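June
By Keegan Rutherford 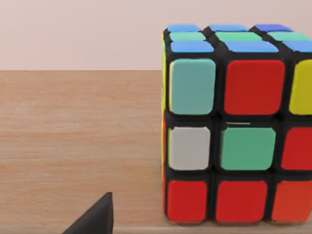 This report examines serve placement in senior girls' volleyball at McAlister Secondary School and its relationship to the quality of the opposing team's first pass. The project was carried out over one indoor season at the Pretside Recreation Centre, where McAlister plays its home fixtures. For charting purposes, the receiving side of the court was divided into nine equal zones. The division is the same as on the front face of a Rubik's cube, three rows of three, and the colours of the cube's top row, a light teal, a red and a yellow, were borrowed in that order for the three deep zones on the charting sheet. The remaining zones were left white and identified by number.

1. Background

Coaching staff at McAlister had for several seasons directed servers to aim for the deep corners. The instruction rested on the view that a passer moving backward and toward a sideline has less control of the ball. No record had been kept of where serves landed or of what followed. The previous season's score sheets gave aces and service errors only, and could not be used to judge serves that were returned.

The project therefore asked two questions. The first was whether McAlister servers were reaching the zones they were told to reach. The second was whether serves to those zones produced weaker first passes than serves to other parts of the court.

2. Method

A total of 200 serves was charted across 20 sets, with ten taken from each set. Charting began with the first McAlister serve of the set and stopped at the tenth, regardless of the score. Where a set did not supply ten McAlister serves it was excluded and the next full set was used in its place. Two observers sat behind the end line on the McAlister side. One marked the zone in which the ball landed or was first contacted, and the other graded the pass from zero to three. A three allowed the setter to use every attacker. A zero was an ace or a pass that could not be played.

Observers attended a training session of 30 minutes before the season, using recorded rallies from an earlier match against Worno Collegiate. Disagreements were settled at the next time-out. Entries were copied from paper into Brorkis, the spreadsheet template supplied for the course.

3. Results

Of the 200 serves charted, 163 were in play. The others went into the net or out, and most of the long errors were aimed at the deep corners.

More than half of the serves in play came down in the middle row of the court. Servers reached the deep left corner less often than the deep right, and the difference was greatest among players using a standing float serve. Short serves were rare in every match except the second meeting with Worno, when the coach called for them directly.

Passes from the deep corners received lower grades than passes from the centre of the court, as expected. The lowest grades, however, came from the seam between the middle and left passers in the middle row. Several of these balls were contacted late by one passer after both had moved, and a few fell between them.
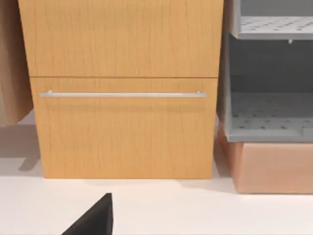

Should a server who can't reach the deep corner reliably keep aiming there?

On these results, the seam is the better target for that player, as it gave weaker passes and was missed less often.

4. Discussion

The deep corner remains a sound target for jump servers, who reached it with fewer errors than the rest of the team. For standing servers the cost in missed serves appears to cancel most of the benefit. The coaching staff received these findings before the final home match on Wednesday and agreed to call targets individually for that fixture. The result of the match is not treated as evidence in this report.

Three limitations should be noted. Opponents differed in strength, and no adjustment was made for this. Pass grading depends on the judgement of the observer, particularly between a one and a two. Serves late in a set, when players may be tired or under pressure, are under-represented because charting stopped at the tenth serve.

5. Recommendations

It is recommended that charting continue next season with the same nine zones, that the final serves of each set be included, and that the position of each passer at the moment of contact be recorded. The practice plan should set aside time for serving at the seam with two passers in place. Copies of the charting sheet are held in the physical education office at McAlister.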